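September, first cold morning

Woke at 7 to the sound of the radiator thinking about it. It thought for a while, knocked twice, and went back to whatever radiators do in the off season. I made coffee and wore the gray sweater with the elbow problem.

I have decided to learn to bake rye bread. I should write down that this decision was made on a full stomach, at night, after I ate most of a loaf from Dzene, the bakery by the tram stop, and concluded that anything so plain must be easy. The loaf had four ingredients on the paper band. I own four ingredients. I went to bed feeling that I had seen through the whole industry.

The starter is now on its sixth day. For the first two it did nothing. On the third it doubled in size and smelled like a gym bag, and I was so proud that I put the jar on the windowsill where it could see the street. On the fourth it collapsed and has been sulking under a layer of gray liquid ever since. The book says this is normal. The book says everything is normal. I could feed the starter gravel and the book would tell me to be patient and keep it out of drafts.

Walked up Hinurska before lunch to get flour, the coarse kind, which the supermarket has stopped carrying in favor of a wall of pancake mixes. The little mill shop at the top of the hill still sells it, but only in sacks of 25 kilos or in a paper bag so small it would bread one fish. I stood there a long time. The woman behind the counter watched me do the math. I bought the sack.

I would like to report that I carried it home. I carried it to the first bench, then to the second bench, then to the wall outside the pharmacy, and then I rode one stop on the tram with it on my lap like a large, quiet child. A man offered it his seat. I think he was joking, but I took the seat.

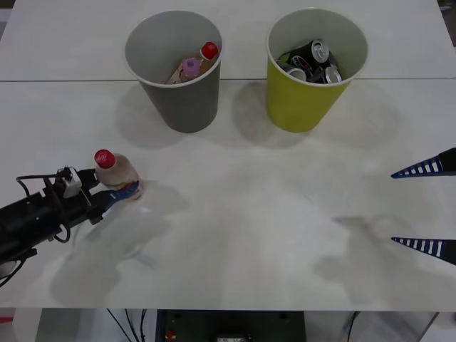 The sack does not fit in any cupboard. It is standing in the hallway between the coats and the umbrella stand, and I have already said excuse me to it once.

In the afternoon I tried a loaf anyway, gray liquid and all, because I had the flour and felt I owed it to my back. Mixed it in the big Vernik bowl, the one with the chip. Rye dough is nothing like the bread dough I remember from childhood. There is no kneading it. You push it around and it comes along with you, up the wrists, into the watchband, onto the faucet when you go to wash it off. I found some on the light switch an hour later and I don't remember going near the light switch.

It was supposed to rise for 90 minutes. I gave it almost 20 more out of kindness. It spread a little, the way a person does on a couch. Then into the oven, and for a short time the whole apartment smelled exactly right, and I stood in the kitchen with the lamp off feeling like somebody's grandmother.

The loaf came out the height of a paperback. The book says to leave it overnight before cutting — I left it until the news came on. The middle was gummy and the crust fought back, but with a lot of butter and some of the Vundham mustard it was a perfectly decent way to eat butter and mustard. I had three slices. The rest I've wrapped in a towel, as instructed, where it can think about what it did.

Fed the starter before bed. Poured off the gray stuff, moved the jar away from the window and put it on top of the fridge, where it's warmer and there is less to look at. Must buy another jar, and look for the lid to the flour tin, which is far too small for the job but would at least let me get some of it out of the hallway.

The radiator just knocked again. Still cold.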